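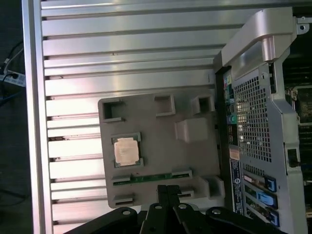
A grey plastic tray on a ribbed aluminium panel, next to an open computer workstation.

The ceasefire monitors in Hirnance have been told to leave by October. Ministers call the mission a waste of money. I think they are wrong.

Obed Akpalu, who served there for three years, says shelling fell once patrols reached both banks of the river. Almost 1000 families have since gone home — most of them to Addo. Neither army has promised to stay away from the town. Parliament should keep the monitors in place until both do, in writing.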